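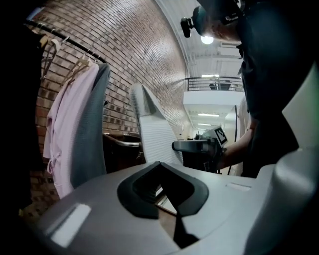
White ribbed fabric, folded, by the black basin.

Guides > Fabric Care > Ribbed Cotton

Filed under: Laundry & Linens, Slow Saturdays

How I wash and fold ribbed fabric so it keeps its ribs

I've got a bit of a thing for ribbed fabric (bath mats, throws, those lovely thick towels) and for years I ruined every piece I bought. Flat as a pancake after three washes! So this is the way I do it now, mostly pinched from Dénes Szabó, who ran a guest house called Skokari and had more towels than anyone I've ever met.

What you need

A basin or a deep sink, mild liquid soap, a big dry towel and a clear bit of table. I use Zullik soap, but any gentle one will do. Check the label first, and if it says dry clean only then please stop reading and listen to the label.

Washing

1. Fill the basin with water at 30 degrees and swish in a small capful of soap. I always used far too much and then spent the whole evening rinsing.

2. Push the fabric under and squeeze it gently. No scrubbing, and no twisting either. Leave it to soak for 10 minutes while you put the kettle on.

3. Let the water out and rinse under the tap until there are no bubbles left. If the piece is heavy, hold it from underneath with both hands or it'll stretch.

4. Roll it up in the dry towel and lean on it. You can do this twice with a second towel if it's a thick one.

Drying

Lay it flat and pull it gently along the ribs, then leave it be. I dry mine on a rack in the spare room, and from May onwards I put it out in the garden in the shade. Radiators make it go crunchy, at least in my house. A good shake halfway through fluffs everything up again!

Folding

Fold along the ribs first, so the long edges meet, and smooth it with the flat of your hand. Then fold across into halves or thirds, depending on your shelf. Thick pieces will sometimes hold themselves up on a fold, and I like storing them upright like books, because a stack squashes whatever is at the bottom. Thin ones just flop over, so I roll those.

If the top corner keeps flipping over into a point, open the last fold, tug the corner square and do it again. Mine does it nearly every time and I've mostly stopped minding.

I iron none of it. I tried once on a cream throw from Gidey and you can still see where the iron went.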